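Can a machine do the kitchen floor yet?
November
By the Vallik household tips desk

Readers keep asking whether it's time to hand the chores over to a machine. The short answer is some of them. Floors are the furthest along, tidying is coming, and anything with a cloth and elbow grease is still yours.

Start with the edges. A round sweeper handles the open middle of a room well enough, but it can't get its brush square into an inside corner. Run a crevice tool along the wall by hand once a week and let the machine do the rest.

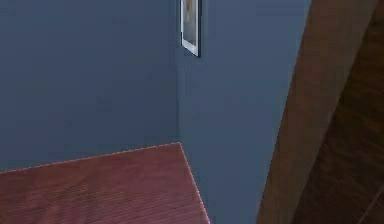 A bare corner, with the grain running up to the wall.

On boards, check the wheels before the first run. Grit caught in the rubber will leave fine grey lines in a soft finish. Wipe the wheels with a damp rag, let them dry, and keep the mop pad wrung nearly dry as well. If you can squeeze a drip out of it, it's too wet for timber.

We tried the Tondmont sweeper for 11 weeks in an ordinary house with two adults and a dog. It got stuck twice, both times on the fringe of a rug. Roll the rug up or tuck the fringe under. The brush needed hair cut off it every few days, so keep a pair of old scissors near the dock.

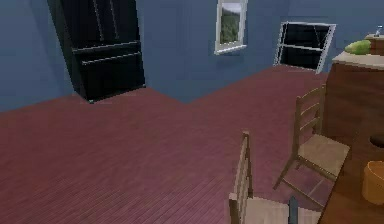
Chairs are the real trouble in an eat-in kitchen. A machine that copes with open floor will bump its way in between four legs and then spend its battery trying to get out. Where there are ladder-back chairs with stretchers near the bottom, measure the gap under the lowest rail against the height of your sweeper. If it won't clear, put the chairs up on the table or move them to another room. The clear stretch between a tall cabinet and the seating is the easy part and can be left to a schedule. Ours goes at 10 in the morning.

Arms that pick things up are a different matter. The Barasa costs $3,000 before the stand, and it will lift a plastic cup if the cup is where it expects. It was slow with tea towels and we wouldn't trust it with glass. For now, save your money and buy a good basket for the odds and ends.

In the workshop, Dudeditz sells a bench unit that sorts screws by length. It's fine with clean stock. Tip in a jar of mixed old ones and you'll be picking out the bent ones by hand. Run a magnet over the floor afterwards, before you let any sweeper loose in there.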